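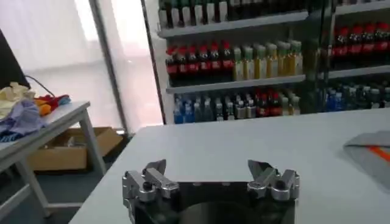
T. Kelemen

Nov 28, 2025
4 min read
25 shares

Week 9 notes: screening questionnaires and what a score means

Okay, picking up where we stopped. We'd just covered the two-stage idea: a short questionnaire first, then a proper conversation with a clinician for people who score high. The questionnaire finds people worth talking to and the conversation gets you closer to a diagnosis. Please keep those apart in your papers, I'm begging you!

The practice questionnaire in your packet (I call it the Kimska form, and I made it up for this class, so don't go looking for it in a journal) has a top score of 21. Higher means more distress over the past two weeks. Where you put the cutoff is a choice. Set it low and you catch more of the people who are struggling, but you also send a lot of people to interviews they didn't need. Set it high and the reverse happens.

Let's do the numbers, using the practice town of Veketico. Say we screen 1,000 adults and 100 of them have depression. Our form picks up 80 of those 100. So sensitivity is 80 percent. Of the other 900, it wrongly flags 90, so specificity is 90 percent. Sounds great, right? Now look at who got flagged: 80 plus 90 is 170 people, and fewer than half of them are depressed. I had to work this through three times on paper when I was a student (and I still draw the little two-by-two table every single time).

Try it again with only 20 depressed people in the same 1,000. Sensitivity and specificity stay put, but the share of flagged people who are really depressed drops a lot. Bring your table on Monday.

Two things I got asked after class:

Yes, the cutoff can be different for teens and older adults. We'll get to that with the Davard reading.

No, you don't need to memorize the items on the form. You do need to be able to say what you'd do if someone marks the self-harm item, whatever their total is. Reread page 25 for that one.

Comments (2)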